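About Us

Dhillon Linen & Table: hired table linens, washed, mended and folded by people who like their jobs

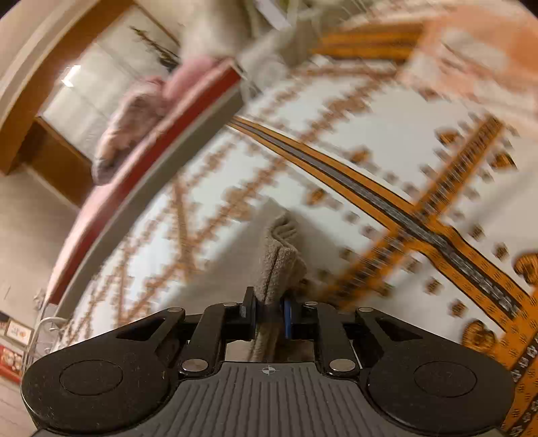

Beige cloth in the jaws of the hand gripper, over one of our printed tablecloths.

We rent out tablecloths, napkins and runners for weddings, banquets, school dinners and the occasional very large birthday party. Everything we send out comes back to us, gets washed, checked, pressed, folded and stacked, and goes out again. We have 30 people on the payroll and a lot of cloth!

If you visited us a few years ago you would remember the folding room. It was the loudest part of the building and the hardest on the body. The napkins came out of the dryers in heaps, and before anyone could fold one, somebody had to find it, pull it free and shake it out. People did that for whole shifts. Wrists got sore, shoulders got sore, and our best folders kept asking to move to deliveries.

So we started on automation there, with the picking and not the folding. Our first machine, which we call Jevent, takes small pieces out of the heap and lays them on the belt one at a time. It is good with napkins. It is fair with runners. It still makes a mess of anything with a fringe, and we love it anyway.

Who teaches it

The folding room does. Cloth is tricky stuff for a machine. It slides, it bunches up, two layers feel like one, and a seam can fool you into thinking you have found a corner. The people who know all of this are the ones who have been handling it for years, so they are the ones who use the hand grippers and show how a piece should be picked up. Everyone in the room has had a turn, and a few have gotten very particular about it (ask about pinching at the hem versus pinching at the middle, and clear your afternoon).

Chandrasekhar Krishnan started with us on the presses and now runs the training hours. He sets 60 minutes as the longest stretch anyone spends with a gripper before swapping to something else, and that time is paid at a higher rate than floor work. "I used to go home and not want to pick up a fork," he says. "Now I go home and tell my kids what the machine got wrong."

What changed, and what didn't

No one lost a job over Jevent. We put that in writing before the machine arrived and it is still pinned up next to the schedule. What did change is the day itself. Shifts in the folding room are mixed now: some belt work, some checking, some gripper time, some mending. The mending table has grown the most. We used to retire a cloth for one small tear, and now there are hands free to fix it, so more of our older prints stay in use. Customers ask for those by name!

There were bumps. The first belt was too high for half the room and had to be lowered. The beeping was awful and we turned it off after plenty of complaints. The early schedule moved people around so often that they lost track of where they were supposed to be, and the team rewrote it themselves.

Large tablecloths are still folded by two people, the old way, walking toward each other. We have a second machine, Zinov, on trial for the stacking end, where the lifting is heaviest. The folding room will decide whether it stays.

Come and see us

We give tours to customers, schools and other laundries. Wear flat shoes, and tell the front desk if you would like to try a gripper.

Dhillon Linen & Table
2123 Hematier Road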